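第4章 示教采集:玩具厨房工位

4.1 适用范围

本章说明如何在玩具厨房工位上录制遥操作示教,供策略训练使用。工位的安装、机械臂标定和采集软件Aviditz的部署见第2章和第3章。没有完成第3章标定的工位不得录制正式数据,只能录制标记为“试录”的内容。

本章默认一名操作员独立工作。两人配合时,一人遥操作,一人负责复位和填写任务说明,分工在开始一批之前定好,批内不要互换。

4.2 术语

条:一次从起始位到结束位的完整示教,对应一个数据目录。

批:同一操作员、同一任务清单下连续录制的若干条。每批上限为101条,第一条固定为热身条,软件自动标为不参与训练,余下的计入产量。

复位:把物件摆到下一条要求的起始布局。

任务说明:用一句自然语言写明这一条做了什么,例如“把胡萝卜放进锅里”。

4.3 开始之前

1. 检查急停按钮,按下后旋转复位一次,确认控制器状态灯恢复正常。

2. 确认机械臂活动范围内没有人,椅子退到地面标线以外。

3. 打开Aviditz,在“工位”一栏选择当前工位编号。编号贴在工作台右侧立柱上。选错工位时软件不会报错,但数据会套用另一台的外参,整批作废。

4. 在“操作员”一栏填写工号,不要填写姓名。

5. 打开实时画面,逐个核对相机视角。把当前画面与参考画面叠加显示,灶台四角的偏差应在7个像素以内。超出时按3.6节重新固定相机,不要用软件裁切来凑。

6. 检查照明。顶灯全部打开,靠窗工位放下遮光帘。九月以后下午光线变化快,遮光帘全天放下。

7. 空手移动一遍遥操作手柄,确认机械臂方向一致、没有明显迟滞。

8. 执行一次夹爪全开和全闭。听到摩擦声或手指不能完全张开时停止使用,填写报修单。

注意:厨房模型用两枚夹具固定在工作台上。每次开机后用手轻推一下台面,确认没有松动。模型在录制中移位,后续各条的空间关系就对不上了。

4.4 物件与布局

每个工位配一盒标准物件。任务清单会指定本批用到哪几件,其余留在盒内,盒子放到相机视野之外。

布局分为三类:

固定布局:所有物件按清单给出的位置摆放,用于对比不同操作员的动作。

半随机布局:容器类物件(例如锅)位置固定,被抓取的物件在限定区域内由软件随机给出位置。

随机布局:全部物件位置由软件给出,包括干扰物。

干扰物是指出现在台面上但与任务无关的物件。干扰物不必避开目标物,也不要特意摆得整齐。策略需要见到目标物旁边有别的东西的情形,台面总是很干净,训练出来的模型换个环境就认不准。
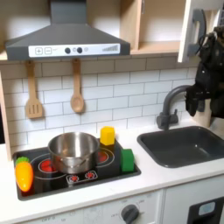
柜门的开合状态也属于布局的一部分。任务清单中写“开”时,柜门开到底;写“半开”时,用角度卡量取。清单没有写的,沿用上一条的状态,并在布局栏勾选“沿用”。

软件给出的位置以网格坐标显示在副屏上。摆放时允许偏差一指宽,不需要反复微调。位置与另一物件重叠时,点“重新生成”,不要自行挪开。自行挪开会使物件集中到操作员习惯的几个地方,随机布局就失去了意义。

4.5 录制一条示教

1. 按副屏提示完成复位,手离开工作区。

2. 踩一下左踏板,机械臂回到起始位。起始位带有小幅随机偏移,每次不完全相同,属于正常情况。

3. 阅读任务说明。说明与台面情况不符时(例如要求拿的物件不在台面上),按“跳过”,选择原因“说明不符”。

4. 踩右踏板开始录制。提示音响起后再动手柄,提示音之前的动作不会被记录。

5. 完成任务。动作保持连续,速度以自己能稳定控制为准。

6. 任务完成后松开夹爪,把机械臂抬离台面,停顿一秒,再踩右踏板结束。

7. 在弹出的窗口中选择“成功”“失败”或“作废”,判定标准见4.6节。

8. 核对任务说明。实际动作与说明有出入但本身完整的,可以改写说明后按成功保存。

单条时长一般控制在400帧以内。超过时软件会提示一次,但不会中断录制。经常超时的任务请反馈给任务清单的编写人,由其拆成两条。

提示:抓取失败后允许重试,最多两次。重试的过程要保留,不要停下来重录。从没夹住到重新对准再夹住,这一段对训练很有用,录得太少时模型一旦抓空就会停在原地或反复做同一个动作。

注意:不要在录制过程中用手扶物件、挡物件或把滚走的物件拨回来。手进入画面的条一律选“作废”。

4.6 结果判定

成功:结束时台面状态与任务说明一致,夹爪已松开,机械臂没有接触任何物件。

失败:动作完整,但结果不符,例如物件掉在锅外,或两次重试后仍未抓起。失败条照常保存,不要删除,它们会用于训练结果判别模型。

作废:数据本身有问题,包括手入画、相机掉帧、急停触发、物件在开始前已经倒下、夹爪线缆钩住柜门等。作废条不上传,但会计入日志。

拿不准是成功还是失败时,选失败并在备注里写一句原因,复核人员会再看一遍。放进水槽的任务以物件整体落入槽内为准,搭在边沿上算失败。放进锅里的任务允许物件露出锅口,只要松开后保持不动即可。

4.7 任务说明的写法

任务说明使用中文短句,动词开头或“把”字句均可。写清楚拿什么、放到哪里。

可用的写法:

把黄色积木放到水槽里
把锅从灶台移到水槽左边的台面
关上吊柜门
拿起胡萝卜,放进锅里

不可用的写法:

整理一下(没有说明对象)
像刚才那样再做一次(脱离上下文后无法理解)
把它放过去(对象和位置都不明确)
用夹爪以四十五度角靠近后抓取(描述了动作过程,不是任务)

方位一律以正对厨房模型时的左右为准,与机械臂安装在哪一侧无关。新操作员最容易在这里出错,建议前几批录完后抽查自己写过“左”“右”的条。

同一批内可以变换措辞。“胡萝卜”和“玩具胡萝卜”都可以,“灶台”和“炉子”也都可以。颜色在台面上有同类物件时必须写,只有一件时可写可不写。

4.8 批内休息与交接

每录满25条,软件弹出休息提示,可以延后一次,不可以关闭。休息时机械臂停在停靠位,踏板锁定。

换人时必须结束当前批,由下一名操作员用自己的工号新建一批。不同人的动作习惯差异较大,混在一批里无法按操作员做加权。

交接时口头说明两件事:当前物件盒是否齐全,以及本班有没有动过相机。动过相机的,接班人重新执行4.3节第5步。

4.9 检查与上传

1. 结束一批后点“批检查”。软件依次检查时间戳对齐、掉帧、关节数据连续性和任务说明是否为空。

2. 黄色条目需要人工回看。从头播放一遍,确认画面与关节曲线同步后点“放行”,否则改为作废。

3. 红色条目不能放行,只能作废。

4. 随机抽取五条完整回看。其中有一条判定错误,就把全批重新核对一遍。

5. 点“上传”,目标选择Varnport存储节点。上传期间可以开始下一批,但不要关闭软件。

6. 上传完成后,本地目录自动改名,末尾加“_up”。没有这个后缀的目录不要手动删除。

上传后的数据由Jenkins任务在夜间转换成训练格式。转换失败时,批次会退回到“待处理”列表,第二天开工前先看一眼这个列表。常见原因是任务说明里混入了换行符,或上传中途断过网。前者在列表中直接修改后重新提交,后者重新上传即可。

每个任务族积累到1,000条成功示教后,编写人会在清单里把它标为“已满”。标为已满的任务不再录制,软件也不会再派发。个别工位刷新不及时,看到已满任务仍在派发时,点“同步清单”。

4.10 常见问题

机械臂动作比手柄慢半拍。先看网络状态,再看是否同时在上传大批数据。仍有迟滞时暂停上传。带着明显迟滞录下来的条按作废处理。

夹爪夹住后物件慢慢滑落。检查指尖胶套是否磨平或沾灰。沾灰用无纺布蘸清水擦拭,擦干后再用,不要用酒精。磨平则更换胶套,更换后做一次夹爪开合校准。

锅总是被推走。锅底较滑,靠近时先抬高再下降,不要从侧面平推。不要在锅底贴胶,贴了胶的锅移动起来与其他工位不一样。

伸向水槽时碰到水龙头。从水龙头左侧或正上方绕行。轻微碰擦可以继续录,水龙头被碰歪则停下来作废,扶正后再录下一条。

挂在抽油烟机下面的铲子和勺子晃动不停。等晃动停下后再开始下一条,不必用手扶。任务涉及取下铲子或勺子时,录制中的晃动属于正常情况。

录到一半发现任务说明写错了。继续把动作做完,结束后在弹窗里改。中途停下会得到一条不完整的数据。

踏板没有反应。确认软件窗口在最前面。仍无反应时拔插一次踏板的USB接口,重新进入当前批,已录的条不会丢失。

4.11 结束一天的工作

1. 机械臂回停靠位,关闭伺服电源,再关控制器。顺序不能颠倒。

2. 物件清点后放回盒内,缺件登记在盒盖内侧的表格上。

3. 关上所有柜门,旋钮拨回关的位置。

4. 镜头盖好。盖的时候手扶住相机支架,不要把力加在镜头上。

5. 查看上传列表,确认没有卡住的批次。

本章内容由Zimgate数据组Wumpini Quaye维护。任务清单和物件盒的申领见附录B,报修流程见附录C。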